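Flirkholm season 2: is the "she did her own singing" story real?

Forum > TV Drama > Flirkholm

hitia_lurker
Apr 5, 2022
So the lead's interview went up over the weekend and everybody on my feed is gushing about it. She says she sang every note of the club episodes herself, live on set, no studio fixes. I don't buy it. Go listen to the ballad in episode 5. There isn't one breath in the entire second verse, and she's walking down a staircase in heels. Am I the only one who hears that?

mopbucket
You're not. But she was in a choir as a kid, it's in the same interview. Some people can just sing.

hitia_lurker
Choir as a kid is in every actress interview ever printed. So is "I eat whatever I want."

TessellateMe
I think you're being unfair. She never said "no studio fixes," she said "that's my voice." Those are different claims. The headline made it bigger.

hitia_lurker
Fair, I went back and checked. The headline says live. She says "my voice, my lungs, on the day." I'd still call that live.

oldreelguy
I worked in sound for 12 years, mostly commercials. On the day they record something, always. Then up to 8 takes get cut together and half of it gets replaced. Everyone can say with a straight face that it's her. The staircase verse sounds like a booth to me.

mopbucket
Sounds like a booth on what, your laptop?

oldreelguy
Headphones. The room sound doesn't change when she goes from the landing to the bar. Try it.

TessellateMe
OK, I tried it and I kind of hear it. Still don't see why it matters. She's an actress and the show is made up.

hitia_lurker
It matters because the interview is selling a record. Scroll to the end, the Hegazy label gets mentioned three times and there's a release planned for October. That's an ad with a photo shoot attached. 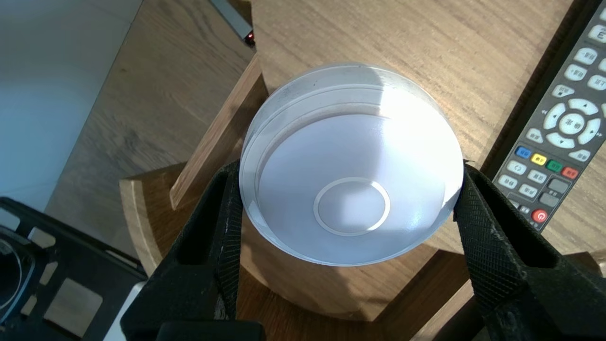
clirkolel_fan
The club set is what bugs me more than the singing. The interview calls it a "real 1930s lounge, found untouched," and I've been saying since season 1 that it's a build. Look at the wall lights in any close-up. Smooth, frosted, milky white, with a little ring set low on the face, same general idea as any modern fitting, and those are no antique. If they'll fib about the lamps I'm not taking their word on the vocals.

mopbucket
Places replace their lights. My grandmother's house is old and has new lights.

clirkolel_fan
Then it isn't untouched, is it?

TessellateMe
She didn't pick the lamps. Can we stop hanging the whole art department on one woman?

oldreelguy
Agree with that part. Publicity writes those lines and the talent nods along.

hitia_lurker
Then I'd like one interview where the talent doesn't nod. 21 questions and not a single follow-up. He asks if she's dating, she laughs, he moves on to her skin care.

mopbucket
I liked the skin care bit.

TessellateMe
There's a fan event at the Hitia theater before the record comes out, and she's supposed to do two songs with a piano. I'm going. I'll report back.

hitia_lurker
Sit close enough to see if the mic is on.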